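Returning to Evening Study in Warumdale

In June I completed my first year of evening classes at the Vulis adult learning center in Warumdale. Several former colleagues have asked whether I would recommend it, and I set out my answer for them.

The center enrolled 293 students this year. Tuition for one course is 200, with a further 70 for materials, and both must be paid before the first class. Applicants should know that the fee is not returned after the second week.

I enrolled in general science and in bookkeeping. Ms. Iresha Gamage taught the former with great patience. Those of us who had been out of school for decades were given extra reading and were expected to finish it. Bookkeeping, under Mr. Rupert Fankhauser, moved at a faster pace, and I had to repeat one unit.
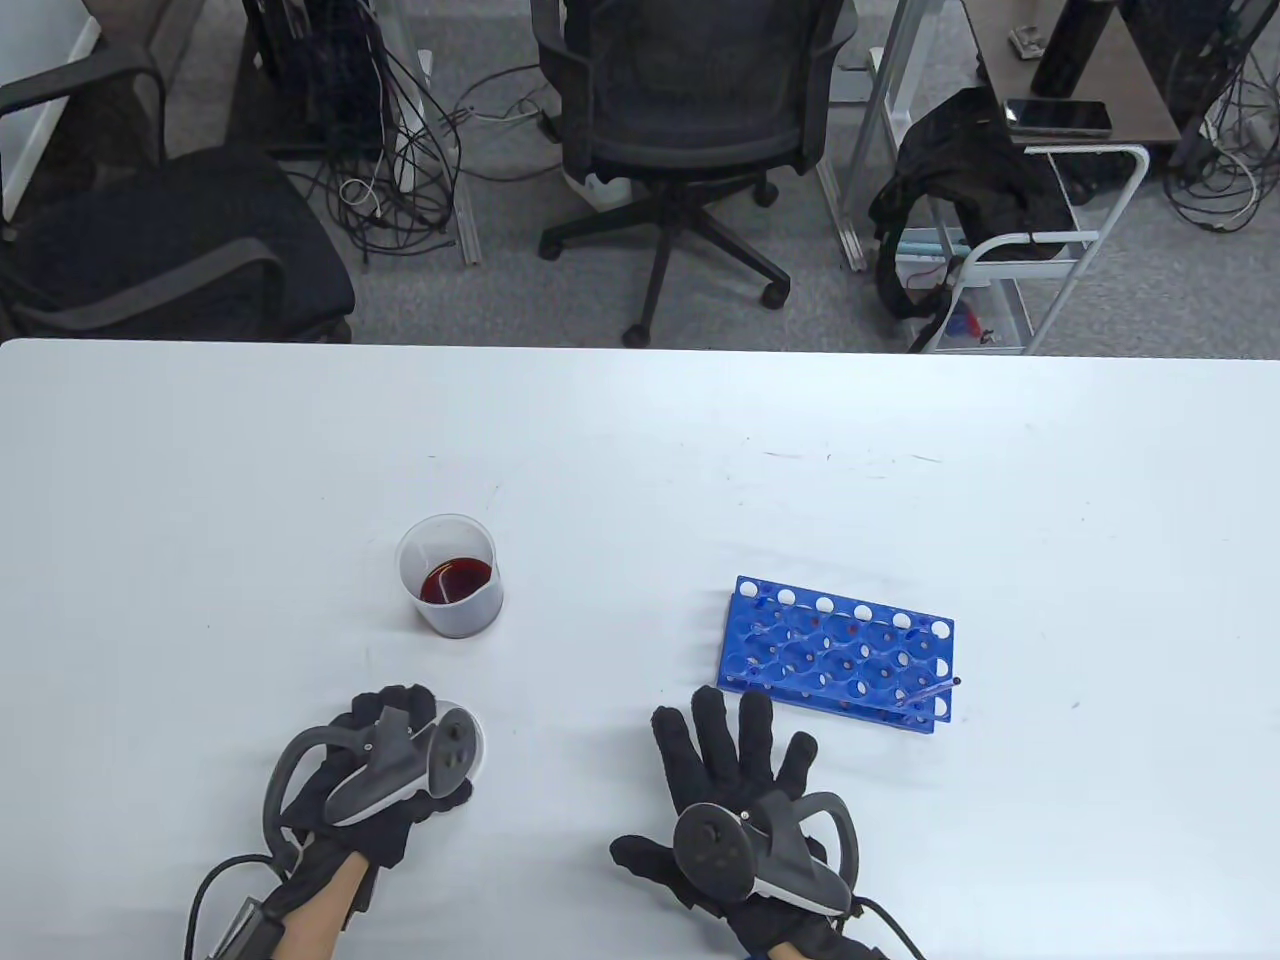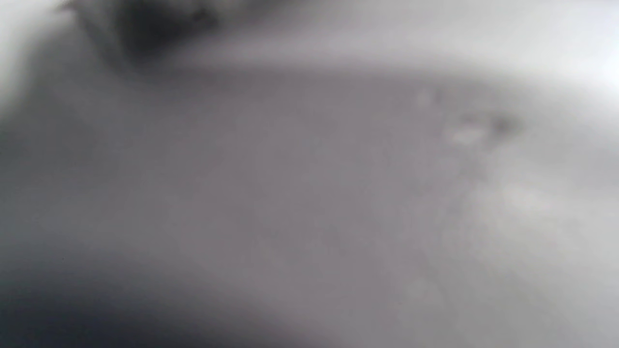
Attendance was the greater difficulty. Classes began at 6:30 p.m., and the last bus to Andau left shortly after nine. Ms. Kyu-ri Sung kindly shared her car with me through the winter months.

I have registered for a second year and will take bookkeeping again, at the higher level. Registration forms may be collected from the front office until the end of August.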